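Why Does Soap Make Bubbles?

Every child knows bubbles. You see them in the bath, in the sink, and when you wash your hands before dinner. But do you know what a bubble is made of? Let us find out together.

A bubble is a very thin skin of soapy water with air inside. The skin has 3 layers, like a sandwich. The outside layer is soap, the middle layer is water, and the inside layer is soap again. It is thinner than one of your hairs, much thinner!

Now, why can we not make good bubbles with only water? Water is made of tiny parts called molecules. They are too small to see, and they like to hold on to each other very strongly. On top of the water they pull so hard that they make a kind of tight skin. We call this surface tension. Some insects can even walk on it. When you try to blow a bubble from plain water, the skin pulls too strongly and breaks at once.

Soap changes this. A soap molecule has two ends. One end loves water and the other end wants to stay away from water. When the soap goes between the water molecules, they do not pull so hard anymore. The skin becomes soft and can stretch, almost like a balloon.

Maybe you ask why a bubble is always round, also when your bubble wand is a star or a heart. The skin pulls itself as small as it can. A ball is the shape that needs the least skin to hold the air, so the bubble becomes a ball.

Soap has a second job too – it cleans. Water alone cannot take away oil or butter, because oil and water do not mix. But the end of the soap that runs away from water is happy to hold on to oil. Many soap molecules make a circle around a small drop of oil, and then the water carries it away.

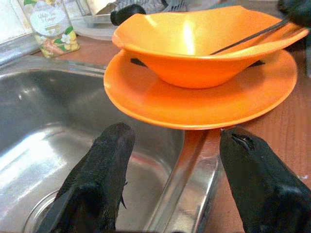
You can try this at home. Ask a grown-up to help you.

Pour some water in a deep plate and sprinkle a little ground pepper on it. The pepper stays on top. Touch the water in the middle with your clean finger. Not much happens. Now put one drop of dish soap on your finger and touch again. The pepper runs to the side very fast! The soap made the skin weak in the middle, and the stronger skin at the side pulled the pepper away.

If you want to do it again, wash the plate well and take new water. Old soap stays in the plate and the pepper will not run a second time.

New words
Molecule: a very tiny part of something.
Surface tension: the pull that makes a tight skin on top of water.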